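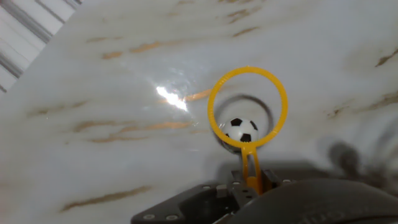 Wrist camera view during teleoperation: the gripper holds the yellow ring by its stem, with the small soccer ball behind it.

Review: Draner hand controller for teaching by demonstration
Wednesday, October 9, 2019

I bought the Draner in June, after one year of teaching my arm only by pushing it with my hands. My arm is a used Odatar with a two-finger gripper. I wanted to record demonstrations without my own fingers in the camera view, and this controller was the cheapest one that has a real trigger for the gripper. I paid 400 dollars with the cable and the table clamp.

Setup took me one evening. The manual is short and in two places it is wrong: the button for "hold" and the button for "home" are exchanged in the drawing. Please check this before you press anything near a hard table. After that the connection was stable. I use it with Flerkeo, the free recording program, version 14, and it found the controller at once.

For testing I used a plastic ring on a stem as the tool. A thin stem is a good test, because if you squeeze a little crooked the ring on top turns away and you see it immediately in the wrist view. The task was to bring the ring over the ball from one side and stop when the ball is seen inside the ring. With the Draner I needed around 13 tries until my movement was smooth enough to keep. By hand guiding it was faster to learn, but the recordings had small shakes from my arm, and I had to throw away many of them.

What I like most is the trigger. It has a long travel and you feel a soft point where the gripper begins to press. The scale knob is also useful. On the lowest setting, a big movement of my hand is a very small movement at the gripper, and this is where I work when I come close to the object.

What I like less is the rotation. The wrist turns a bit later than my hand, and if I turn fast, I correct too much. My colleague Dong-hyun Kang has the older Gil controller and says the delay is smaller there, but the Gil has no scale knob and it is heavy. I tried his for one afternoon and my thumb was tired.

One more point is depth. If you look only through the wrist camera, it is hard to judge how far the ball is behind the ring. This is no fault of the Draner, but a buyer should plan for a second camera from the side. Also be careful with shiny tables - a lamp reflection can be a strong white spot in the recording. I turned my lamp to the wall later.

Firmware 1832 made the rotation a little better. I would buy it again for slow and exact tasks. For fast tasks I still push the arm by hand.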